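HARPORT — The town library wants residents to believe that a small black pouch will fix its lost-and-found problem. After reading the plan and sitting through an evening meeting on it, this reporter would like to see some numbers first.

Under the program, which starts in May at the Harport and Harnenside branches, anyone who borrows a laptop or tablet will also be handed a soft pouch for the charger, the adapter and whatever else comes with it. Everything goes back in the pouch before it goes back over the counter. The library has ordered 380 of them from Watkins, a bag supplier in Redar.

Library director Tegwen Meredith told the meeting that 109 chargers went missing from the two branches last year. She called the pouches "a simple answer to an expensive headache." She did not say how many of those chargers were lost by borrowers and how many disappeared behind the desk, and when asked, she said the records don't separate the two.

That seems like something to find out before buying bags. A charger that leaves the building in a pouch can be left on a bus in a pouch.

The staff has been trying them out on the worktables at Harport.

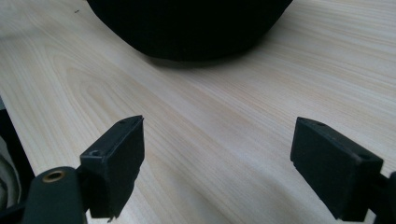
Will borrowers have to pay if they lose the pouch? The library says the first one is free to replace, and after that the borrower will be charged the cost of a new one.

What that cost will be is still unsettled. The Watkins order was priced as a lot, and Meredith said the replacement fee would be posted "closer to the start." Borrowers are being asked to sign a form agreeing to it all the same. The form also covers the charger, which already carried its own fee, so a family that loses the whole kit could now owe for one more item than before.

There was a trial, of a kind. For almost 19 weeks, the Harnenside branch sent pouches home with its tablets and kept the old plastic bags for its laptops. Only 2 chargers were lost from the tablet kits, according to a handout given out at the door. The handout doesn't say how many tablets were borrowed in that time, or how many chargers went missing with the laptops. Without either figure, the result tells us very little.

Mali Kneath, a retired school secretary who borrows a laptop most months, said she had used one of the pouches and had no complaint about the thing itself. "It's a nice enough bag," she said. "But I never lost a charger when it came in a plastic one. The people who lose them will lose this too."

She also wondered who will check the contents when there is a line at the desk. Under the old system, clerks were supposed to look through each bag while the borrower waited. Meredith agreed that this had not always happened, and said the pouches should make it quicker to look inside.

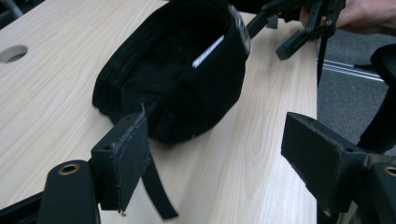

*One of the black fabric pouches, open on a table, with a white label inside.*

The labels raise a question of their own. Meredith said each kit will get a number, but the library's checkout system has no place to record one, and clerks will write it by hand in a binder at each branch.

The library says it will review the program after its first summer. It has not said what result would lead it to stop.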